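Plerard Cordero Fielding Glove
Adult, outfield pattern, full-grain cowhide

£88.00
In stock. Left-hand throw and right-hand throw available.

Let's get the awkward bit out of the way. If you throw with your right hand, you want the right-hand throw glove, and it goes on your left hand. We put this in large letters on the box and we still get a steady trickle of them back from people who have ordered the one that matches the hand they wanted to put it on. Please read the line again before you pay. We'll wait.

The Cordero is the glove we make for people who play in the outfield, or who have been sent there by a captain with other plans for the infield. It has a deep pocket, long fingers and a closed H-web, and it has been designed for fly balls in the sort of park where the boundary is a hedge. You can use it at first base in an emergency. You can use it at third as well, but the ball will go a long way into the pocket and you will be rummaging for it while the runner strolls past.

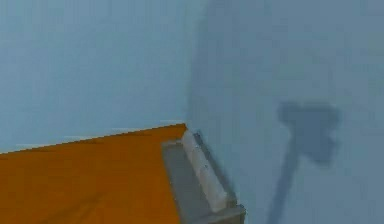

Orange surface, pale blue walls.

What you get

The shell is full-grain cowhide in dark tan. It is stiff. People who have only owned the soft synthetic gloves from the big sports sheds sometimes ring up to ask if theirs is faulty. It isn't, it just hasn't met you yet. The palm lining is a thinner, softer leather, with a padded strip under the index finger where the sting usually lands.

Lacing is rawhide throughout and comes in a choice of seven colours. Six of those are sensible. The seventh is lime, which we ordered by accident and which now outsells navy.

The wrist strap is an adjustable one with a pull tab, large enough to use with cold fingers. The old buckle has gone. We liked the buckle, but we were the only ones.

Sizing

One length, 12¾ inches, measured from the tip of the index finger down the inside of the pocket to the heel. The hand opening takes most adult hands, with or without a batting glove underneath. If yours are on the small side, loosen the laces at the thumb and little finger loops, push the hand in as far as it goes, then tighten them again. For juniors, have a look at the Gradar, which is lighter, shorter and a good deal cheaper to leave behind on a bus.

Breaking it in

Allow 14 days of regular catching before you trust it in a match. Play catch with somebody who throws reasonably hard and doesn't mind the odd one dribbling out. Between sessions, put a ball in the pocket, wrap the glove with a strap or an old belt and leave it somewhere dry.

A thin smear of Flena glove balm on the palm and the hinge points will help. A thin smear, please. A glove that has had half a tin worked into it weighs as much as a small dog and will stay that way.

Things we've been told about and would rather you didn't do:
Put it in the oven
Put it in the microwave
Drive over it
Leave it in a bucket of water overnight
Sleep on it (harmless, but your neck will complain)

The first four all void the guarantee. We can tell.

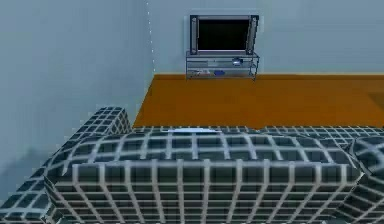

Sofa in a black-and-white grid fabric.

Looking after it

Wipe off mud once it has dried. If the glove gets soaked, stuff it with newspaper and let it come round slowly at room temperature, well away from the radiator. Check the laces at the start of each season and again in June, when the heavy use begins to show. A loose lace is a two-minute job. A snapped one always goes in the final inning with two out.

Replacement lace kits are £7 and include a lacing needle. The instructions were rewritten by Na-rae Ahn in our workshop after the previous version was found to lead, if followed faithfully, to a glove with no opening for the hand.

Specification

Length: 12¾ inches
Web: closed H-web
Shell: full-grain cowhide, dark tan
Lacing: rawhide
Strap: adjustable, pull tab
Use: baseball and slow-pitch softball
Supplied with: cloth bag, one sachet of Flena balm

Delivery and returns

Standard delivery is free on this item. Unused gloves can be sent back within 14 days for a refund or for the other hand. "Unused" means it hasn't been outdoors – grass in the webbing is a giveaway.

The guarantee covers stitching and lacing faults for one full season. It doesn't cover dropped catches, though we do read the emails.

Goes with

Plerard Gradar junior glove
Flena glove balm, tin, £8
Lace kit, all colours, including lime

Prices checked 4/8/21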